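Cherche opérateurs / opératrices téléop, projet Ramasse-balles (Clistent)

Reprise en novembre. 2 postes, temps partiel, débutants ok.

Le boulot : apprendre au robot à ramasser des balles de tennis au sol en lui montrant le geste. Vous pilotez le bras à distance avec la manette, parfois guidage à la main directement sur le poignet. Une prise = un essai. On garde aussi les ratés, à condition qu'ils soient bien étiquetés.

Objectif de la campagne : 1474 prises propres. On en a 296. Donc oui, on est en retard.
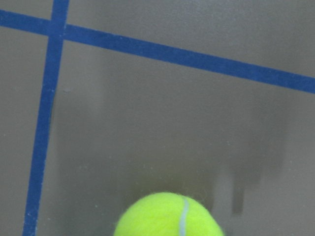

Sessions de 60 minutes, pause obligatoire entre deux. Le matin de préférence, à partir de 9h, salle Prilletti, site de Brurneck (rez-de-chaussée, sonner à la porte côté parking, l'autre est condamnée). Possible aussi en fin d'après-midi, à voir ensemble.

Ce qu'on demande :
- de la patience, les gestes doivent être lents et réguliers
- bonne vue de près, avec lunettes aucun souci
- savoir remplir un tableau sans sauter de ligne
- français ou anglais, la doc de la manette Hirano est en anglais seulement

Expérience en jeu vidéo, modélisme, mini-pelle : un plus. Pas besoin de savoir coder. Gauchers bienvenus, la manette se règle des deux cotés.

Formation sur place, payée comme le reste. Première session en binôme, ensuite vous êtes seul aux commandes avec quelqu'un dans la pièce à côté pour l'arrêt d'urgence et les questions.

Pour postuler : quelques lignes + vos disponibiltés, par le formulaire du site, objet « téléop balles ». CV facultatif. Pas de lettre de motivation svp, on les lit pas. Essai manette sur place avant de signer.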